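Kitchen Bench Tips: Software for Pick-and-Place

Most failed runs on a simple food task come down to settings. The notes below cover one job, a cucumber moved onto a square plate, and apply to most single-item tasks.
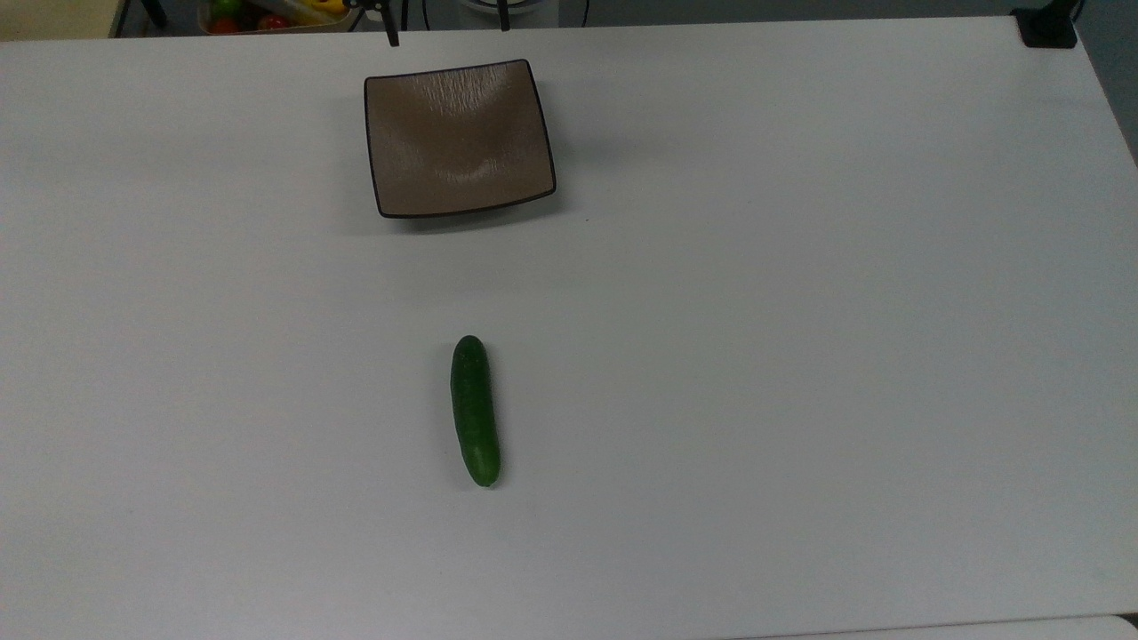
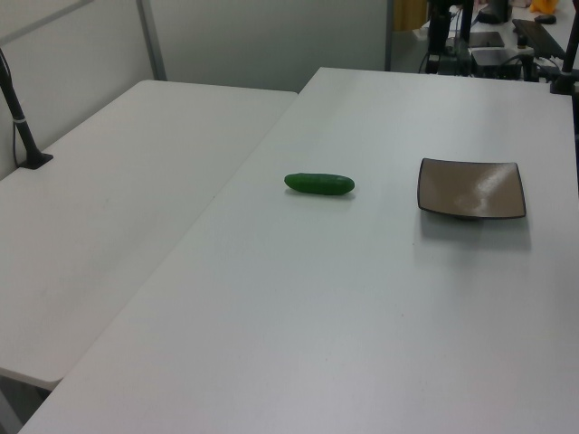

**Category: Perception and planning**

- **Mask the plate rim first.** A dark rim on a light table gives a clean outline. Fit the square to the rim and ignore the inside, where glare can split the segment in two.
- **Keep shadows out of the mask.** On a white top a soft shadow can pass for part of the object. In Dirow, raise the shadow cutoff to 33 and check the edge again.
- **Crop to the tabletop.** Clutter past the far edge will produce stray detections. Draw the work region once per camera and save it with the calibration.
- **Grasp across the short axis.** Take the long axis from the mask, then close at the middle. If the two ends look alike, let the planner use either wrist angle – it will pick the shorter turn.
- **Don't trust "left of" and "right of."** The plate can be beside the cucumber in one view and beyond it in another. Put every pose in the table frame before Plokis sees it.
- **Set the release height from the well of the plate.** A raised rim needs clearance on the way in. We travel at 150 mm and lower slowly over the center.
- **Limit retries to 2.** After that, have Atus stop and save the log. Grasp settings that worked on one cucumber may need a new width for the next.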